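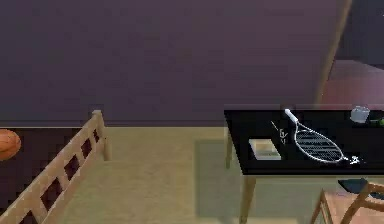

Chapter 6
Cured and Smoked Sausage

Sausage is one of the oldest ways to use the whole animal. Trimmings too small to sell as a roast or a chop can be ground, salted, seasoned, and packed into a casing, and the result keeps longer than the fresh meat would. Most of the methods in this chapter were worked out by farm families long before anyone had a refrigerator.

Chapter 5 covered fresh sausage, which must be cooked before it is eaten. The sausages in this chapter go through at least one more step. Some are cured with salt and nitrite, then smoked and fully cooked. Others are fermented and dried for weeks and are never cooked at all. The two groups call for different salt levels, different casings, and very different storage.

Ostinville, a river town that once had 15 butcher shops, is used as a case study throughout. Its best-known product is a coarse pork and garlic sausage called skuridora, smoked over fruit wood and sold in rings. Afshin Khosravi, who ran the Amini smokehouse there for 33 years, kept a written record of every batch. His notebooks cover 1,423 batches, and several of the worksheets at the end of the chapter are drawn from them.

Before you begin, review the section on grinding temperatures in Chapter 5. Warm fat smears, and smeared fat gives a crumbly sausage no matter how well it is smoked.

Terms to know
Bind
Case hardening
Cure
Natural casing
Starter culture

6.1 Salt and Nitrite

Salt draws water out of meat and dissolves some of its protein. The dissolved protein turns sticky when the meat is mixed, and it sets when heated, holding the sausage together.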